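The Case for Renting Your Grippers

Companies that sell robot training data have spent two years telling small firms to record their own work. The advice is sound. A laundry or a repair shop knows its own jobs better than any outside lab does. The trouble is that recording has meant buying equipment, and the equipment goes out of date before the first batch of recordings is any use.

Birine started renting out its hand-held gripper kit in May, and I think other makers should follow. The kit is a pair of grippers a person works by hand, with printed markers for tracking, a charging case and a login for the upload service. The rental costs $300 a month. Buying the same kit costs $3,455, and the upload service is another $700 a year after the first.

At those prices a shop can rent for 11 months before it has spent what the owner spends on day one. Most shops will know by the third month whether they want to go on.

The usual complaint about renting is that you end up with nothing. I don't find that convincing. What you end up with is the recordings, and Birine's contract says they belong to the customer. Lavoie, which sells a similar kit outright, keeps a license to anything that passes through its servers. I would sooner own the data and give back the plastic.

Raymonde Kennedy runs the recording work at Gruretano, a garment care firm that took two rented kits. She told me her people recorded 900 folds before they settled on a way of holding the shirts that everyone could repeat. "The first few hundred we threw out," she said. "I would have been sick about it if I had also bought the things."

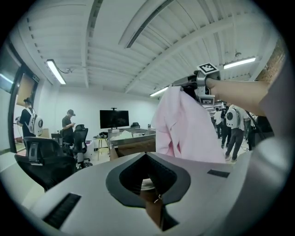 A light pink garment held in the jaws of a hand-held gripper.

Cloth is a fair test for any kit of this sort. It sags, it folds over itself, and no two pickups are the same. Kennedy's complaints were about smaller matters – the grip gets tiring after lunch, and the case charges one unit at a time. She sent both points to Birine and got an answer on the second. A new case is coming, and renters will get it at no charge. Owners will have to pay for theirs.

The rental plan has faults. The three-month minimum is too long for a shop that only wants a trial. Shipping is extra in both directions. And Birine will not say what counts as normal wear, so a renter with a scratched housing has to wait and see what the bill looks like.

Those can be fixed with a page of clear terms. I would still tell a small firm to rent first and put the money it saves into paying the people who do the recording.

Related
Cluvberg Drops Its Setup Fee
Who Owns What Your Workers Record?
Letters: Paying by the Hour or by the Fold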